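2024-06-11

Humidity sensors, week three. Writing this down before the call with Clirell so I don't end up agreeing to things again.

Where we are: Clirell sent 25 of the new capacitive sensors in April with a claim that they hold calibration for a full year in ordinary indoor air. Renato wants to use them in the Nallbridge archive job, where the paper stores need a steady reading and the client does not want anyone climbing ladders every few weeks. I said I'd believe the year when I'd seen a month. So far I've seen 19 days and I don't believe much.

Salt jars first. Same method as always, saturated salt slurry in a sealed jar, sensor through the lid, leave it overnight, read in the morning before anybody opens the window. Sodium chloride for the upper point, magnesium chloride for the lower one. Juraj made the new slurries and they look right, plenty of undissolved salt on the bottom. I threw out the old magnesium jar because it had gone to clear liquid and I don't know when.

Upper point is fine. All the units I've put through so far sit close together and close to where they should. The lower point is where it goes wrong. Sensors 4, 9 and 17 read high, and they read high by more today than they did on the first run. The data sheet calls this "settling." It's drift in one direction. If it settles it should slow down at some stage, and 17 hasn't.

Clirell's answer by email was that we had probably touched the membranes. Eskil wore gloves for the whole unpacking and is annoyed about this, with good reason. Their second answer was that the lower jar wasn't at equilibrium. Possible. I left 17 and a reference probe in there for 70 hours over the long weekend to find out. Reference flat after the first night. 17 still creeping up on the last reading. So I don't accept the jar explanation, at least for that one.

Things I should be careful about on our own side:

The reference probe was last certified in August, so it is due soon. It agrees with Aranka's handheld, but both came from the same supplier and went to the same lab, which makes that agreement less comforting than it looks on paper.

Temperature in the back room. It drops at night when the heating goes to its low setting. Magnesium chloride hardly cares over that range, but a temperature gradient between the jar and the lid would matter, and I haven't measured it. Putting a thermocouple under the lid tonight.

Reading order. I have always read 1 first and 25 last. If the room warms up while I work through them, then the high numbers get a different treatment. Tomorrow I start from the other end.

Spent the rest of the morning on storage, which I'd been avoiding. Sensors that have been through the jars were ending up in the same tray as ones that hadn't, and on Friday I nearly logged 12 twice. Si-woo's suggestion is to hang each batch up by its leads so the membranes never touch anything, and keep the caps and tags in something wire so they can air out. I'm not convinced hanging does anything for the membranes, but it would at least stop the mixing up, and that is worth ten minutes.

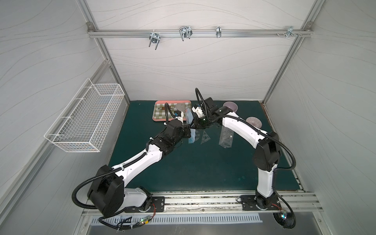
Rail with hooks and clamps, wire basket on the left wall.

Objections to hanging, so they're on record. The leads on these are thin and the strain relief is a blob of glue. Do it for a week and I expect one to pull loose, and then we will be told that we broke it. Si-woo says clamp the connector and leave the lead slack. Fine, if everybody does it that way every time. I give it until Friday. Paper tags only, no tape, adhesive fumes are exactly what this type of polymer doesn't like.

Which brings me to the Britavgate report. Renato forwarded it as proof that the sensors are good. I read it twice over lunch. They tested at one humidity, a middling one, for 91 days, and found nothing moved. I'm sure nothing did. Our upper point doesn't move either. There's no low point anywhere in the report, and no mention of how many units they started with, only how many they finished with. I'd want to know whether any got swapped out along the way. There's also a graph with the vertical axis running from zero to one hundred, on which you could hide a drift twice the size of ours.

Does the low end matter for Nallbridge? Renato says no, the stores never get that dry. Their own logs say winter gets lower than he thinks. The plan was to put the long-term alarm right where these sensors look worst. A sensor that reads high in dry air will tell the archive everything is comfortable while the paper is drying out. I'd sooner have one that failed outright.

Alternative is the Kozma units we used on the museum job. Older, bulkier, cost more, need checking twice a year. But I have history on them, 102 calibration records in the binder, and I know how they go wrong. Aranka thinks I'm just attached to them. Maybe. I asked her to pull the low-point records and plot them without telling me which make is which, alongside our current results. If I can't pick out the Clirell traces then I'll shut up about it.

Afternoon: reran 4 and 9 in the fresh magnesium jar. 4 came back slightly lower than yesterday, which doesn't fit my story. 9 higher again. One of the two is within what I'd call noise for this setup, but I don't have a proper number for the noise, only a feeling. Need repeat runs on a single good unit, say 6, with the lid off and on between each. Should have done that in week one.

Also found that the logger had been rounding to the nearest half percent until Thursday. Juraj spotted it in the settings. That makes the first batch of readings coarser than I thought, and some of the "increase" on 9 could be rounding. Not 17, that one is well past it. I've marked the affected rows in the sheet in yellow and left the values alone. Please don't tidy them.

For the call:
Ask for the date codes on our batch and whether 4, 9 and 17 share one.
Ask for their own low-point data, raw, including units that were dropped.
Ask what "ordinary indoor air" means in numbers.
Don't mention 4 unless they ask, not until it's been rerun.

On second thought, mention 4. They'd be right to complain if it came out later.

To do:
Thermocouple under lid (me, tonight)
Noise runs on 6 (me, from tomorrow)
Blind plot (Aranka)
Second reference from a different lab, get a price (Eskil)
Logger set to full resolution on the other bench too – check, don't assume (Juraj)
Tell Renato not to promise Nallbridge a year of anything

Call moved to four. Eskil is sitting in.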